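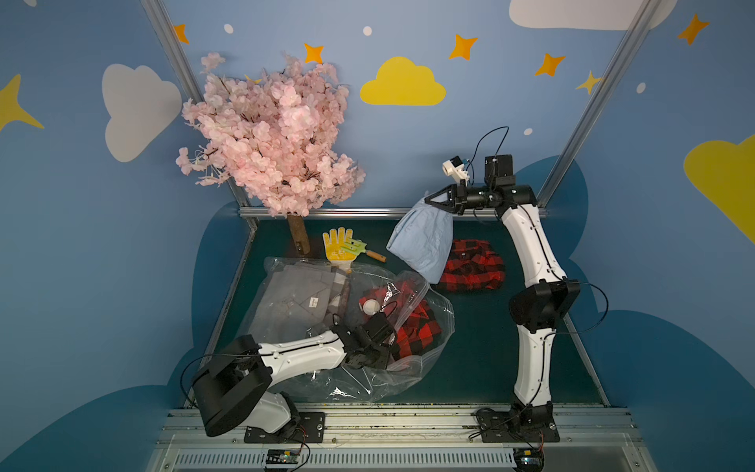

연한 파란 벽에 노란 구름, 주황색 별. 이런 색 조합 좋아하시는 분들은 끝까지 읽어 주세요!

아이 방 벽에 구름이랑 별을 그려 주고 싶다는 생각, 다들 한 번쯤 해 보셨죠? 저는 이사 오던 날부터 했는데 막상 붓을 든 건 올해 2월이었어요. 스티커로 할까, 벽지를 새로 할까 계속 재다가 결국 페인트로 갔고요. 스티커는 예전 집에서 한 번 붙여 봤는데 떼어 낼 때 벽지까지 같이 뜯겨서(진짜 울 뻔했습니다) 이번엔 처음부터 후보에서 뺐어요.

미술 전공 아니고요, 중학교 때 미술 성적은 묻지 말아 주세요. 그래도 구름이랑 별은 할 만해요. 동그라미 몇 개 이어 붙이면 구름이고, 별은 종이 본만 잘 만들면 끝이거든요.

준비물부터 적어 볼게요.

수성 실내용 페인트(바탕색 한 통, 구름용 흰색과 노란색 작은 통, 별용 주황색 샘플 통)
마스킹 테이프, 너비가 다른 걸로 두 가지
폭 10센티미터 스펀지 롤러와 트레이
둥근 붓 하나, 납작 붓 하나
두꺼운 도화지나 택배 상자
연필, 지우개, 줄자
바닥에 깔 비닐과 헌 이불
퍼티와 고운 사포

바탕색은 Slanina 수성 무광으로 했어요. 색 번호가 1408번인데, 색상표에서 볼 때는 좀 칙칙한 하늘색 같더니 벽에 넓게 바르니까 훨씬 밝고 부드럽게 나오더라고요. 작은 조각으로 볼 때랑 벽 전체로 볼 때가 이렇게 다를 줄이야. 그래서 꼭 부탁드리는데, 큰 통 사기 전에 샘플 통을 먼저 사서 A4 용지만 하게 발라 보세요. 그리고 아침, 낮, 밤에 한 번씩 보세요. 저희 집은 북향이라 아침에는 회색 기가 돌고 전등을 켜면 살짝 초록 기가 돌아요. 저는 그게 싫지 않아서 그냥 갔습니다.

1단계. 벽 손질

제일 지루한데 제일 오래 걸려요. 못 자국은 퍼티로 메우고 완전히 굳은 다음에 사포로 살살 문질러 주세요. 손바닥으로 쓸어 봐서 걸리는 데가 없으면 됩니다. 그다음 물걸레로 먼지를 닦고 말리기. 저는 성격이 급해서 덜 마른 퍼티 위에 페인트를 발랐다가 그 자리만 쭈글쭈글해졌어요. 지금은 책장으로 가려 놨는데, 책장 옮기는 날 다시 손봐야 해요.

벽지 위에 칠하실 분들은 벽지가 들뜬 데가 없는지 꼭 보시고요. 들뜬 부분은 풀로 붙이고 하루 두세요. 실크 벽지라면 젯소를 먼저 한 번 바르는 게 마음 편해요. 저희는 합지라 생략했습니다.

2단계. 바탕 칠하기

몰딩, 콘센트, 스위치 둘레에 테이프를 붙이고 모서리부터 납작 붓으로 칠해요. 그다음 롤러로 넓은 면을 W자로 굴려 가며 채웁니다. 한 번에 두껍게 바르면 흘러내려요. 얇게 두 번! 첫 번째 칠하고 나면 얼룩덜룩해서 망했나 싶은데, 두 번째 바르면 거짓말처럼 가라앉아요. 중간 건조 시간은 통에 적힌 대로 지키세요. 저는 오후 세 시쯤 첫 칠을 끝내고 저녁 먹고 나서 두 번째를 발랐어요.

그림은 다음 날 그리세요. 바탕이 덜 마른 상태에서 테이프를 붙이면 떼면서 색이 같이 올라와요.

3단계. 구름 본 만들기

저는 인터넷에서 도안을 찾다가 마음에 드는 게 없어서 집에 있는 그릇으로 했어요. 밥그릇, 국그릇, 커피잔. 택배 상자에 엎어 놓고 서로 겹치게 동그라미를 그린 다음 바깥선만 따라 자르면 구름이 됩니다. 아래쪽은 자로 쭉 그어서 평평하게 잘라 주세요. 바닥이 평평하고 위가 볼록볼록한 구름이 만화 같고 귀여워요. 아래까지 둥글게 하면 솜뭉치나 양처럼 보이더라고요(저희 애는 양이라고 우겼어요).

본은 큰 것 하나, 작은 것 하나면 충분해요. 뒤집어서 대면 다른 모양처럼 보이니까요. 그리고 하나쯤은 벽 모서리나 천장선에 걸쳐서 일부만 나오게 그려 보세요. 벽 너머로 하늘이 계속 이어지는 느낌이 나서 저는 이 부분이 제일 마음에 들어요.

4단계. 자리 잡기

바로 그리지 마시고 본을 테이프로 벽에 붙여 놓고 하루 정도 살아 보세요. 문 열고 들어올 때, 침대에 누웠을 때, 바닥에 앉았을 때 다 다르게 보여요. 저는 처음에 구름을 전부 같은 높이로 맞췄더니 무슨 버스 정류장 노선도 같아서 다 떼고 다시 했습니다. 높이를 들쭉날쭉하게, 간격도 제각각으로 두는 게 훨씬 자연스러워요.

가구 놓을 자리도 생각하셔야 해요. 제일 예쁘게 그린 구름이 옷장 뒤로 들어가면 속상하잖아요.

5단계. 구름 칠하기

연필로 본을 따라 연하게 선을 긋고, 둥근 붓으로 테두리 안쪽을 먼저 칠한 다음 가운데를 작은 롤러로 채웁니다. 흰색은 한 번이면 바탕이 비칠 수 있으니 두 번. 노란색은 각오하세요. 파란 바탕 위에 노랑을 바로 올리면 초록빛이 비쳐요! 저는 Hernari 노랑을 세 번 올려도 어딘가 탁해서 한참 씨름했는데, 온라인 셀프 인테리어 모임에서 알게 된 Emmett Mahmoud 님이 흰색을 먼저 깔고 그 위에 노랑을 올려 보라고 알려 주셨어요. 해 보니 두 번 만에 색이 확 살아났습니다. 그동안 쓴 노란 페인트가 아까워서 혼났네요.

6단계. 별과 점

별은 뾰족한 끝이 네 개인 모양을 추천해요. 다섯 개짜리는 각도가 조금만 틀어져도 티가 나는데 네 개짜리는 종이를 두 번 접어서 자르면 저절로 대칭이 맞아요. 접은 종이에서 바깥 모서리 쪽을 안으로 휘게 파내듯 자르면 반짝이는 모양이 나옵니다.

자른 종이의 구멍 쪽을 벽에 대고, 스펀지에 페인트를 아주 조금만 묻혀서 톡톡 두드리세요. 많이 묻히면 종이 밑으로 번져요. 저는 주황색 별을 5개 찍고 나머지 빈 데는 면봉으로 작은 점을 찍었어요. 면봉 점은 아이랑 같이 하기 딱 좋아요. 좀 비뚤어도 티가 안 나니까 저도 잔소리를 안 하게 되고요.

7단계. 마무리

테이프는 페인트가 바짝 마르기 전에, 벽에서 비스듬히 천천히 떼세요. 가장자리가 번졌으면 바탕색을 가는 붓에 묻혀서 덮으면 됩니다. 그러니까 바탕색은 절대 다 쓰지 말고 작은 유리병에 조금 남겨 두세요. 뚜껑에 색 번호도 써 두시고요.

손이 많이 닿는 아래쪽은 Heletura 무광 바니시를 한 겹 발랐어요. 크레용 자국이 물티슈로 그럭저럭 닦입니다. 다만 바니시 바른 데랑 안 바른 데가 빛을 비스듬히 받으면 살짝 달라 보여요. 신경 쓰이는 분은 벽 전체에 바르세요.

많이들 물어보실 것 같은 것 몇 가지.

냄새는 창문 열어 두고 사흘쯤 지나니 저는 못 느꼈어요. 아이는 그동안 안방에서 재웠습니다.

붓은 쓰고 바로 미지근한 물에 빨아야 해요. 잠깐 쉬는 동안에는 랩으로 꽁꽁 싸 두면 안 굳어요. 저는 Funel 붓 세트를 샀는데 둥근 붓은 좋았고 납작 붓은 털이 자꾸 빠져서 벽에 붙은 걸 핀셋으로 떼어 냈어요. 납작 붓만큼은 조금 좋은 걸로 사세요.

전세집이면 꼭 집주인께 먼저 여쭤보시고요. 허락을 못 받으셨다면 큰 합판이나 캔버스에 똑같이 그려서 세워 두는 것도 괜찮아요.

다음에는 천장에 도전해 볼까 하는데 목이 버텨 줄지 모르겠어요. 혹시 천장 칠해 보신 분 계시면 롤러 봉은 얼마나 긴 걸 쓰셨는지 댓글로 좀 알려 주세요!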